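Subject: Re: [lab-stores] Label adhesive failing after freezer storage

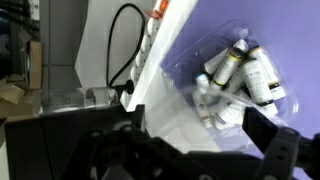
1. Label stock

Valdir Peixoto wrote:
> We moved to the Tallari rolls in November and the corners
> lift after a week in the cold store. Same printer, same
> ribbon. Has anyone on the Brinwood site seen this, or is
> it the way we put them on?

Yes, we had it on one batch. The Tallari general-purpose stock is not rated for the freezer. The adhesive sets well enough at room temperature but needs a full day before it goes cold, and ours was going in within the hour. Out of 282 labels checked, 9 had lifted at one corner or more. None had come off completely.

We now leave labelled stock on the bench overnight. Lifting has stopped on flat surfaces. On narrow tubes it still happens if the overlap is under 2 mm, so the template needs widening - the default in the Lennox software is too short for anything small.

2. Ribbon

Wax ribbon smears if wiped with alcohol. Resin does not, but the print head has to run hotter. Check the darkness setting before blaming the roll.

3. Ordering

Vuveck sell a freezer-grade stock in rolls of 3000. It costs more and the core is a different size, so you will need the adaptor. I can post you a strip to try first. Send me your label width and the internal mail code for your building.

Which firmware is your printer on? Ours ignored the darkness setting until it was updated.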